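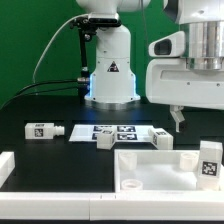
A tabletop is the flat upper surface of a table, desk or bench. Most are made from solid timber, veneered board, stone, glass or metal. Thickness depends on span and load – 18 mm is common for board products. Edges may be square, rounded or bevelled. 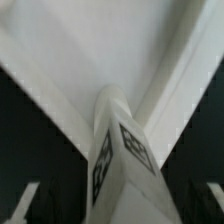

Dark finishes reduce glare but show dust and fine scratches more readily than pale ones. Matte lacquers are harder to polish out once marked. In Australian usage, "benchtop" is preferred for fixed kitchen surfaces.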